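The following guidance is provided by the household advice desk of the Brultlow Tenants' Association. It concerns the storage and handling of household bills, receipts and warranties, and it applies equally to single occupants and to families. Readers who already keep a written budget will find that most of it can be adopted in an evening.

## Sorting household paper

Paper should first be gathered from every place in which it tends to collect: kitchen drawers, coat pockets, the car, the top of the refrigerator. Only then should sorting begin. A household that sorts one drawer at a time usually handles the same electric bill more than once.

The desk recommends 6 groups:

- Housing (lease or mortgage papers, property insurance, repair receipts)
- Utilities
- Banking and loans
- Taxes
- Medical
- Purchases and warranties

Envelopes, inserts and advertising matter are to be discarded at this stage. Return envelopes may be kept only if the bill is paid by mail. Staples are preferable to paper clips, which catch on neighboring sheets and carry them into the wrong folder.
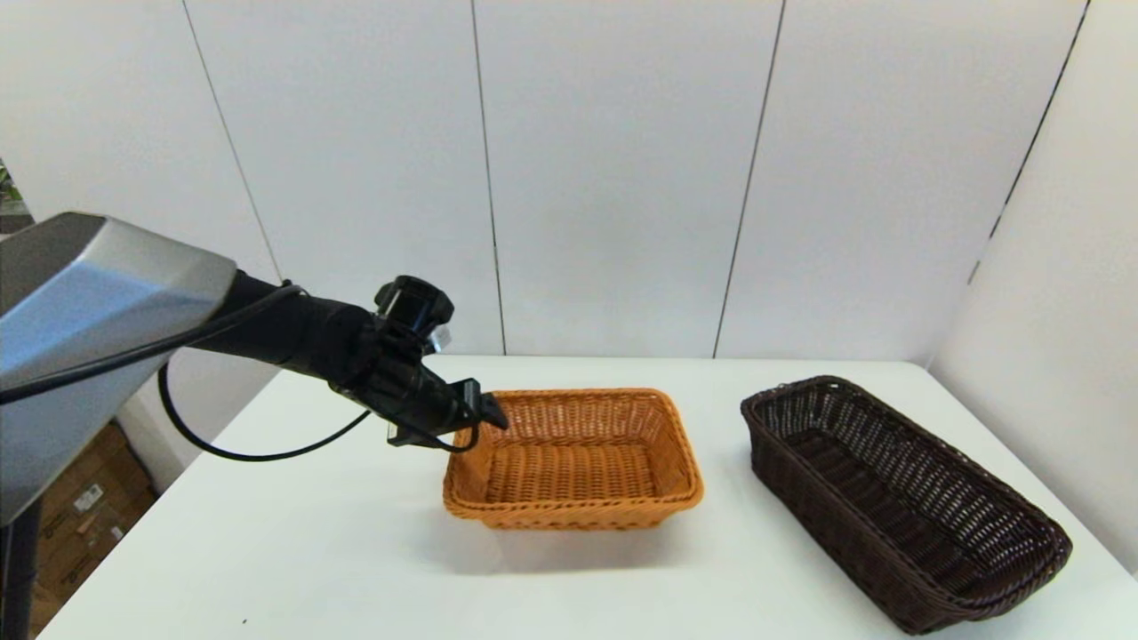 **Should a paid bill be kept once the payment shows on the bank statement?**

Keep it until the next bill arrives and shows the earlier payment as received. After that it may be shredded, unless the expense will be claimed on a tax return or is under dispute with the company.

## Choosing a container

An accordion file is enough for most one-person households. Larger households are better served by a box with hanging folders. The Hastora letter box holds 29 folders with the lid closed and has a handle on the short side, so it can be stored on end in a closet. The Baysal box is deeper but has no rail, and folders placed in it will slump unless it is kept nearly full.

Labels should be written by hand in dark ink or printed in large type. The wording should be the word that members of the household would use. If everyone says "car stuff," the folder may be labeled "car stuff." Color coding is optional – it is helpful where young people are expected to file their own papers, and otherwise tends to lapse when the colored folders run out.

Original documents such as birth certificates, titles and passports should not be kept in the bill box. A small locking case is suitable, with a copy of each document filed in the ordinary way.
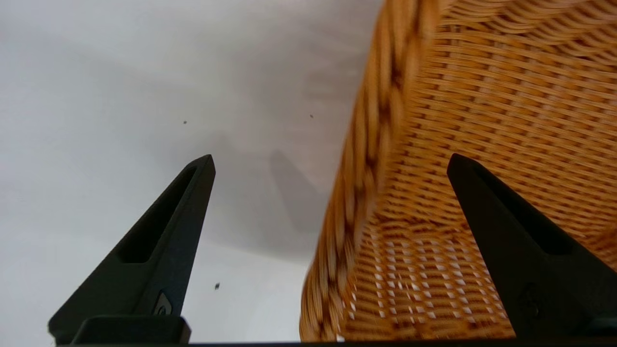 *Reading time: 4 minutes*

## The monthly session

One time each month should be set aside for paper. The desk suggests 7:00 p.m., after the evening meal, at a cleared kitchen table. The session proceeds as follows:

1. Open all mail received during the month.
2. Write the due date of each bill on the outside of its envelope, in the upper right corner.
3. Place the envelopes in order of due date, earliest in front.
4. Pay whatever can be paid that evening and write the date and confirmation number on each bill.
5. Compare receipts with the bank and card statements, marking each matched item with a check.
6. File everything that has been paid or matched.

Unmatched items remain in the front pocket until the next session. An item that goes unmatched for two sessions should be raised with the bank by telephone, and a note of the call should be stapled to the statement. The note should include the time of the call and the name of the representative.

Where two adults share expenses, both should attend at least every second session. It is common for one person to know where everything is, and this causes real hardship when that person is ill or traveling.

## Receipts printed on thermal paper

Store receipts printed on thermal paper fade, sometimes within a single summer. They should be copied or scanned if the purchase cost more than $100 or carries a warranty of any length. The copy is to be stapled behind the original. Thermal receipts must not be placed in soft vinyl sleeves, and adhesive tape should not be applied over the printed side. A drawer beside the stove is a poor location for them.
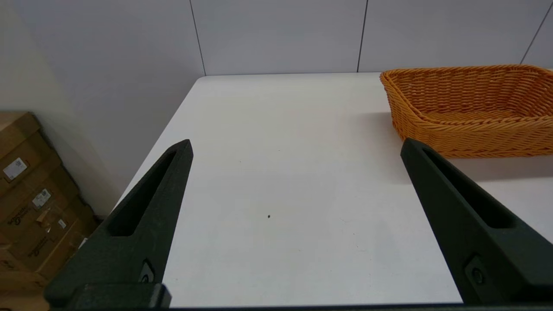
Faded receipts are sometimes still legible when copied at a darker setting, and this should be attempted before the receipt is thrown away. Many stores can also reprint a receipt from the card number used. Request the reprint promptly, as some stores keep such records only for a short time.

## Warranties and manuals

Each warranty should be filed with its receipt, and the model and serial numbers should be written on the front. Manuals take up a great deal of room. Where the manufacturer offers the manual online, the paper copy may be recycled once the warranty pages have been removed.

For appliances, the desk keeps a one-page form known as the Drenon sheet, which records the purchase date, price, warranty end date and every repair. It may be taped inside a cabinet door near the appliance. When a repair estimate exceeds $200, the sheet should be consulted before the work is approved – an earlier repair to the same part may still be covered.

## Clearing out

February is a convenient month for the yearly review, when most tax forms have arrived and the previous year's folders are already open. Tax returns and their supporting papers should be moved to a separate marked envelope. Expired warranties may be discarded. Anything bearing an account number should be shredded, and a cross-cut shredder is preferred.

Blank copies of the Drenon sheet may be requested from Emlyn Rees at the advice desk. Please state whether large print is needed.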